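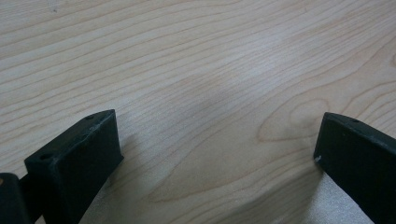

Pale wooden surface with a faint greyish smudge near the middle of the grain.

Pale wooden tops: your questions answered
Last updated 4 Jul 2018

We get a lot of letters at Tevwood about marks on light-coloured tabletops, and most of them begin with something the writer has read on the back of a bottle. We don't sell bottles. The answers below are what we tell people at the Oduvcombe workshop counter, including the times when the answer is that we don't know.

What is the grey patch on my table?
It could be several things. A soft patch with no sharp edges may be grime worked into the finish, moisture that has got underneath it, or the ghost of something that was wiped up in a hurry. You can't tell which from a photograph and neither can we, whatever the chat forums say. Try a barely damp cloth first. If the cloth comes away dirty, you have your answer. If it comes away clean, stop and read on.

Will a paste of bicarbonate of soda shift it?
Sometimes. It will also scratch a shiny finish and leave a dull ring that is larger than the mark you started with. We see more tables damaged by the paste than by the original spill. The same goes for toothpaste, mayonnaise and cigarette ash, all of which have keen supporters.

What about lemon oil?
Lemon oil makes wood smell of lemons. On a varnished or lacquered top it sits on the surface and collects dust. On bare wood we would rather you used almost anything else.

How do I know whether my top is varnished, oiled or bare?
Put a drop of water somewhere out of sight, such as the underside. If it sits up in a bead after a few minutes, there is probably a finish of some sort. If it sinks in and darkens the wood, there probably isn't, or it has worn away. The drop test won't tell you which finish you have, and we are suspicious of anyone who says it will.

There is an oval in the grain, a bit like a flame or an eye. Is it a fault?
No. Where the lines bend round into loops, you are looking at the way the tree grew and the way the board was cut. Some sellers charge extra for it and others mark the piece down as a second. We can't see the case for either. It won't weaken a tabletop, and sanding won't remove it.

Are the darker lines dirt?
Fine lines that follow one another across the board in long bands are grain. Dirt doesn't bother following the grain, although it can settle along it if the surface is open. People have scrubbed perfectly clean tables with wire wool over this one – please don't.

Is my table maple?
It might be. Plenty of woods look creamy or slightly pink when they are pale, and a stain can make one pass for another. A shop label reading "maple finish" promises a colour and nothing more. If it matters to you for insurance or resale, have the piece looked at in person.

Can I just sand the mark out?
If the top is solid wood, perhaps. If it is veneer you may go straight through, and there is no mending that with more sanding. Check the end of the board before you start: on solid wood the grain carries over the edge. If you do go ahead, work along the grain with a fine paper and do the whole top. A single sanded patch will show up worse than a smudge ever did.

Does the Lurnitz wax you stock remove stains?
No, and the tin shouldn't be read that way. It gives a low shine and makes wiping down easier. We tried it on 3 marked boards in March and all the marks were still there afterwards, only shinier.

How often should I wax or oil?
Less often than the label suggests. The people who print the label would like you to buy another tin. When water stops beading on an oiled top, do it again.

Do you take in tables for repair?
Yes, at Oduvcombe and at the smaller Hjaltested shop. Looking at a piece is free. Refinishing a small top starts at £100, and we will say so if we think the table isn't worth it. Quote form 624 if you are writing ahead, and send two photographs taken in daylight, one of them from low down across the surface.

What if I leave the mark alone?
Then you will have a table with a mark on it. Plenty of our own are like that.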